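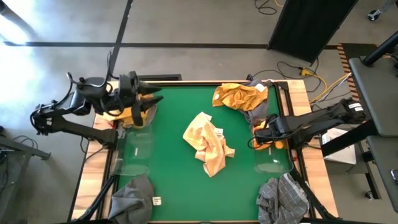
Craddock, Nov 7, 2021

Ticket: Towel folding station, open day setup
Opened by: Harvey Wong
Site: Craddock demo floor
Priority: High until visitors have left, then normal
Status: Closed, with two follow-ups

Summary

Two-arm towel station set up for the Craddock open day. The station is supposed to pick a towel from the pile at the edge of the table, bring it to the middle, flatten it, fold it and set it aside. During setup the right arm started faulting when it closed on cloth near its own edge of the table. Later there was a second problem with the left arm losing its place after a restart. Both were worked around in time for the first group. Root cause is known for the first, not for the second.

Setup at time of report

Two arms, one at each side of the table, green felt top. Mixed towels and cloths from the Irico box, plain and patterned, crumpled on purpose. Clear shields in front of both bases. Control software is the Zokholm build we have been running since January, with no changes to the folding program. Gripper force limit on both arms set to 400 in the config, same as at the shop. The demo loop was set for 8 towels per group and then a stop for questions.

The table and arms came over from the Bratinia building the evening before. The arms were taken off their mounts for the move and put back on the morning of the visit.

Problem 1: right arm stops with fault 596

Symptom: right gripper goes down on a cloth near the right edge, presses, and the arm stops with 596 (contact force over limit). Left arm finishes its move and then waits. The screen shows both arms as paused. Clearing the fault lets the program go on, but it comes back on the next pick in the same area. Picks in the middle of the table are fine.

First thing tried: cleared the fault and ran the same pick again with no cloth under the gripper. Same fault, a little later in the move. So it wasn't the thickness of the cloth.

Second: swapped in a thinner cloth. Same fault.

Third: raised the force limit on the right arm. The fault went away but the fingers were pushing into the felt hard enough to drag it, and you could see the wrinkle travel. Put the limit back to 400. Please don't use this as a fix. If the felt gets pulled out of place, the camera calibration goes with it and you will be there for an hour.

Fourth: jogged the right arm by hand to a point just over the felt at four places and wrote down the height reading at each. Two places near the middle matched the left arm. Two places near the right edge read high, meaning the arm thought it still had room to go when it was already touching.

Cause: the table was not level with the right mount. One leveling foot under the right end had been screwed in for the move and not brought back out. The height calibration was done at the shop and assumes the felt is flat relative to both bases. The folding program was going down to where the table used to be.

Fix: brought the foot back out, checked with a level in both directions, then ran the touch-off routine on both arms. After that the right arm ran the edge picks without 596. I ran the full loop twice before calling it good.

Note for whoever does this next: the touch-off routine has to be run on both arms even if only one is faulting. I ran only the right one at first and the two arms disagreed when they handed a corner across, so the towel came out skewed. Ran both and it squared up.

Problem 2: left arm loses start position after restart

Symptom: after the controller was restarted to load the new calibration, the left arm came up showing the correct joint readings but refused to go to the start pose. Message was "home not confirmed." Right arm was fine.

Tried sending home again from the screen. Same message.

Tried the pendant. Same message.

Powered the left arm all the way down, waited two minutes, powered up. It came back with home confirmed and went to the start pose with no trouble.

I checked the cable at the wrist while it was down. The loop over the top of the arm had enough slack to reach every pose in the program and the connector was seated. I unplugged it and plugged it back in anyway, so I can't say if it was the power cycle or the connector that cleared it. It did not happen again during the day. Leaving this one open as a follow-up.

Visit log

Group 1. Ran the full loop. All 8 towels folded. The patterned one took three tries to flatten because the program kept picking up the tag as a corner. The visitors didn't mind and asked more about that one than about the rest. Someone asked why it doesn't pull the towel straight with both hands like a person would. It does, but only after it has found two corners, and on a crumpled towel it may need to lift and drop it a couple of times before it can see two.

Group 2. Stopped on towel five. Not a fault. A visitor leaned over the rail to look and the operator hit pause, which was the right call. Resumed from the same pick. The program resumed correctly, and I was glad to see it, since resume was broken in the build before this one.

Between groups 2 and 3 I wiped the clear shields. There was lint on both of them. The towels shed more than the test cloths we use at the shop, and it gets onto the finger pads as well. Wiped those down too.

Group 3. A school group. Ran with small cloths only, at reduced speed. Small cloths are quicker to fold but harder to pick, since there is less of a bunch to grab. The left arm missed two picks on a plain gray cloth. It closed, lifted with nothing, and went back to look again. No operator action needed. Dark gray on green seems to be a weak spot for the corner finder. It finds the cloth fine but puts the corners too far in.

Sun was also a factor by this point. It comes in from the left side of the floor and moves toward the table as the day goes on. Picks on the left side got slower when the light was strong. I pulled the shade on the nearest window and the pick times came back down. The shade needs to be down from the start next time.

Group 4. Ran the full loop at normal speed. One bad fold, where the second fold caught only the top layer. The operator took it off the table and dropped it back on the pile. No faults.

Questions from visitors that I couldn't answer well

How much does one cost. I said I would ask. Somebody from the Bratinia office should be at the table next time for this.

Can it do fitted sheets. No.

Can it tell a dirty towel from a clean one. Not this program. I said it could be looked at but I don't want to promise anything.

What happens if the power goes out while it is holding something. The brakes come on and the arm stays where it is. The grippers hold. I know this from testing but we did not show it, and a couple of people wanted to see it. Not something I would do with a group standing there.

Does it learn from its mistakes during the day. No, the program is the same at the end of the day as at the start. The logs go back to the shop and may be used for a later build. I had to say this more than once, so it might be worth putting on the sign.

Teardown checks

Both arms parked and powered down from the screen first, then at the switch. Finger pads checked. The right pads have some wear on the inner edge, most likely from the hard contact in the morning. Still usable, but I would change them before the next public run.

Felt checked for pulls. One small pull near the right edge from when I had the force limit raised. It is flat enough to leave in place.

Towels counted back into the Irico box. Floor tape left down because the same layout will be used again.

Logs copied off the controller and attached to this ticket. The 596 entries are all before the first group. If you search the log, ignore the ones with zero speed. Those were me clearing and retrying with the arm stopped.

Changes to the setup sheet

Add: bring leveling feet out and check the table with a level before powering the arms.
Add: run touch-off on both arms after any move, even across the hall.
Add: window shade down before the first group.
Add: wipe shields and finger pads between groups.
Remove: the line that says calibration is good for a month. It is good until somebody moves the table.

Follow-up 1: left arm "home not confirmed" after restart. Restart the controller ten times at the shop with the cable left alone and see if it comes back. If it does, swap the wrist cable and repeat. Assigned to me.

Follow-up 2: corner finder on dark gray cloth, and tags read as corners. The camera logs from groups 1 and 3 have good cases of both. Sent to the Zokholm people with the pick times from before and after the shade was pulled.

Update: got a reply on follow-up 2. They can reproduce the tag problem from our logs. They have not been able to reproduce the gray cloth problem and want one of the cloths sent over. I put one in the mail with the tag still on it.

Closing the main ticket. The follow-ups have their own tickets now, so please add any new notes there.

H. Wong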